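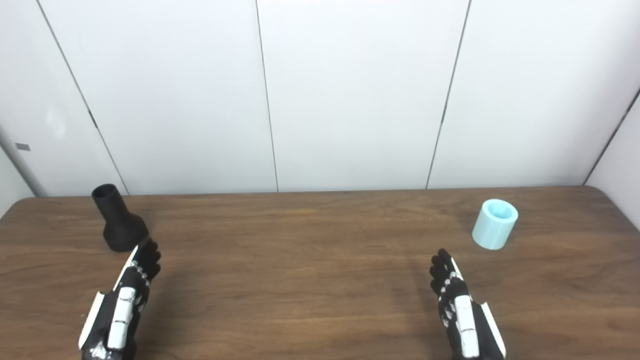 Usard releases version 3 of Kavar planning software

Aug 10, 2022 — Usard has released version 3 of Kavar, its motion planning software for two-handed robots. The update is available now to all licence holders.

Kavar 3 plans both arms together. In version 2 each arm was planned in turn, and the second often had to wait for the first to clear the table. The new planner treats the pair as one system and checks the fingers of each hand against the other before any movement starts.

The perception module has also been rewritten. It now gives a grasp estimate for plain, open-topped objects such as cups and funnels, which have few surface features to work from. Matt black items are supported for the first time.

The release closes 87 reported faults, most of them in the simulator and the log viewer. Files saved in version 2 will open without conversion, but custom hand models must be exported again.

Jafarzadeh, which supplies the Wukasora calibration tool, has updated its plug-in to match. Users of the older plug-in should install the new one first — Kavar 3 will not load camera settings without it.

A maintenance update is planned for September. Release notes and installers are on the Usard customer site.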